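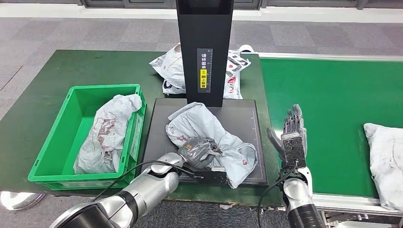 Reading time: 3 minutes

From: Margit Fekete
To: Roltby seed exchange list
Subject: Re: Labels, damp peas and the December round

Hello all,

Replying to Mark Anthony on the list so that everyone gets the same answer. His message first, trimmed a bit:

> Two of the packets I had from the last round were mouldy, both peas. The
> beans were fine. Is anybody checking that seed is dry before it goes in, or
> are we leaving it to the grower? Also I still can't tell which of my
> tomatoes was Truletti and which was the one Dewanti sent with no name on
> it. Could we have a rule about labels? I don't mind what the rule is.
>
> And is the list for December going round early or late? I was away last
> time and missed the Sebastian beans altogether.
>
> Mark Anthony Yap

On the peas: it is left to the grower, and I think it should stay that way, but we ought to say what we expect. Peas look dry well before they are. I leave mine in the pods on the plant until the pods rattle, then shell them and keep them on a tray in the spare room for a fortnight. If you can dent one with a thumbnail it isn't ready. If you bite one and it gives, same thing. Please don't dry them in the oven, even on the lowest setting. Kaede tried it with a batch of broad beans and not one came up.

Mould in the post nearly always starts with plastic bags. Small zip bags are fine for seed that is properly dry and no good at all for anything else. Paper is more forgiving. I use the brown Brallance wage envelopes, which come in a box of 1000 and will see me out. If anyone wants a bundle, write to me and I'll put some in with your next parcel.

Tomatoes are a different matter, because they've been wet on purpose. If you ferment them, rinse them well in a sieve and spread them on a china plate. Kitchen paper sticks to them and then you are posting people bits of kitchen paper.
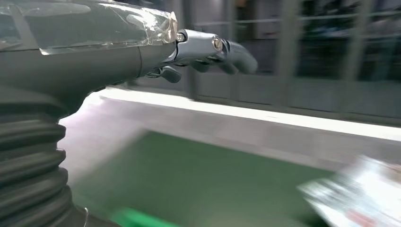 Coffee filters work too, if you have no plate to spare, and the seed comes off them more easily than you would think. Turn it once a day and break up the clumps. After a week in a warm room it will be ready to pack, longer if the weather is bad.

Now labels. I would sooner have a short rule people follow than a long one they don't, so I suggest each packet carries the name of the variety, the year it was saved and the initials of whoever saved it. If you don't know the variety, write "unknown" and say what you do know: "unknown red tomato, early, tall" is useful to somebody. A packet with nothing on it goes in my own garden and not in the round.

Use pencil. Ballpoint fades and felt tip runs. Write on the envelope before you fill it, or you'll be trying to write over a lump of beans.

As for Mark Anthony's two tomatoes, Dewanti tells me hers has potato-type leaves and Truletti has ordinary ones, so he should be able to sort them out when the plants are a hand high.
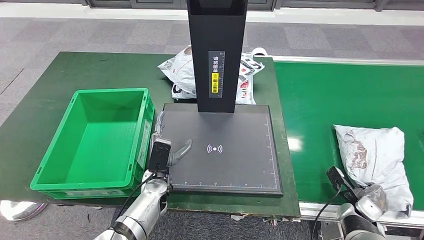
The December round

The list will go out early this time. Send me what you can offer and how many packets of each, and I'll put it all in one message. Requests after that, please, and not in the same email as your offers -- I lost Edgardo's last year by reading only the top half.

The limit is seven packets per person. If there is anything left over I'll offer it again before I put it away.

Sebastian: Edgardo has saved plenty, so nobody should have to miss out. They are a climbing bean, tall and rather late, and in a cold spot you will want to start them indoors. He asks that anyone growing them keeps them well away from other runners and sends a few back next year. They were down to one grower not long ago and he would like them to be in more gardens than his.

We could also do with more:

leeks of any kind
parsnip, this year's seed only
hardy lettuce
anything that does well in heavy clay

We do not need more courgettes. I have enough for the county.
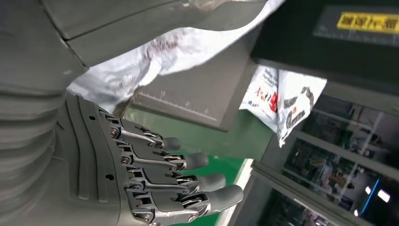
Back of the grey hand, with its four fingers.

Postage

Same as before: you pay for what you send, and I pay for the parcels from here. Large letter size wherever you can manage it. Beans take a parcel over the limit faster than anything else, so spread them flat, tape the envelope shut along the whole flap and get it measured at the counter if you aren't sure. I had one held back with a charge on it and had to go and fetch it on a Wednesday, when our sorting office shuts at noon.

Kaede has offered to do germination tests on anything older than three years. Ten seeds on damp paper is enough for her to go on. Post them to her direct, not by way of me, and mark them "test" so that she doesn't sow them.

If anyone objects to the label rule, say so on the list before the offers go out.

Margit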